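Cuaderno del taller – alojamientos Varside
Octubre, viernes, 9:40

Sigo con el buscador de pisos y casas de vacaciones. Ayer lo dejé convencido de que el fallo estaba en el filtro de piscina. Hoy creo que el fallo está en la palabra «piscina».

Resumen para Olaia, que estuvo fuera: los propietarios marcan la casilla con una alegría notable. De las 175 fichas de la zona de Varside he abierto a mano las que salen con el filtro puesto. Hay piscinas de verdad, hay una piscina municipal «a un paseo agradable» y hay un barreño grande con escalera. El del barreño tiene las mejores reseñas de toda la zona, así que no voy a ser yo quien lo toque.

Distancias

La página promete alojamientos cerca del hipódromo. Cerca, según el código heredado, es cualquier cosa que caiga en el mismo recuadro del mapa. Por eso una casa rural de Fustcombe aparece como «a unos pasos», con un río en medio y el puente más próximo donde Cristo perdió la gorra.

He cambiado la línea recta por tiempo a pie. Resultado: 15 fichas dejan de estar cerca y tres propietarios van a escribir. Gonzalo propone un punto medio, «cerca en coche». Le he dicho que en coche todo está cerca si sales temprano. Queda pendiente.

Corte provisional: 15 minutos andando. Lo que pase de ahí va al bloque de «alrededores», palabra lo bastante elástica para que nadie se ofenda.

Precios

Kastus nos pasa el precio por noche sin limpieza. Ibarra lo pasa con limpieza pero sin ropa de cama. Ordenar por precio mezclando los dos es hacer una lista por orden de optimismo.

Caso de prueba: casa para cuatro, fin de semana. En el listado sale la primera; en la pantalla de pago sube a 400 euros y ya no es la primera de nada. He montado un precio total estimado que suma lo que falta según el proveedor. Para Kastus funciona. Para Ibarra hay un campo que se llama «extras_2» y otro que se llama «extras_2_bueno». Uso el bueno. No he encontrado el 1.

11:15. Escrito a Ibarra preguntando por extras_2. Contestan muy amables que ese campo no existe.

12:30. Contestan otra vez. Existe, pero no hay que usarlo.

Bungalós

Al importar, el sistema solo conoce «casa», «apartamento» y «otro». Los bungalós caían en «otro» junto con un velero amarrado y una habitación en casa de una señora que solo alquila en carreras. Añadido el tipo 4, «bungaló», con tilde y sin tilde en la búsqueda, porque la gente escribe como escribe. El velero se queda en «otro» hasta nuevo aviso. Olaia opina que merece categoría propia. Es un velero, Olaia.

Textos de cabecera

El párrafo automático decía «Encuentre el mejor lugar para alojarse con su familia, amigos o pareja cerca de [zona]», con el corchete puesto y todo. Llevaba así desde la última subida. Nadie se ha quejado, lo que dice bastante sobre cuánta gente lee el párrafo automático. Corregido de todos modos.

También he quitado «amplia selección» en las zonas con menos de cuatro fichas. En Fustcombe hay dos. Ahora pone «selección» a secas, y Gonzalo dice que sigue siendo generoso.

16:50. Subido todo al entorno de pruebas. El mapa tarda, pero ya tardaba antes, así que lo anoto como estable.

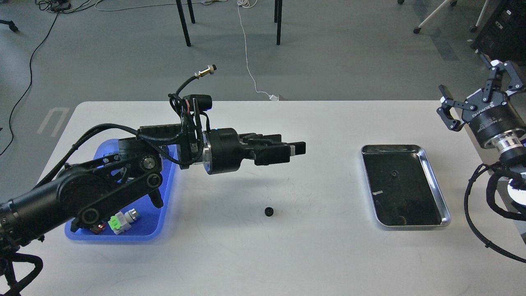
Pendiente para la próxima

– Preguntar a Kastus si la tasa turística va por persona o por noche. Su documentación dice «sí».
– Decidir qué hacemos con las mascotas. Ahora mismo «se admiten» y «consultar» salen con el mismo icono, un perro muy contento en ambos casos.
– Revisar las fechas de carreras: el mínimo de noches cambia y el calendario no se entera.
– Olaia: mirar las fotos repetidas. Hay un salón con sofá verde que pertenece, según las fichas, a cinco casas distintas.
– Gonzalo: redactar el correo a los propietarios que salen de «cerca». Con tacto. El borrador que me enseñó empezaba con «Lamentablemente, la geografía».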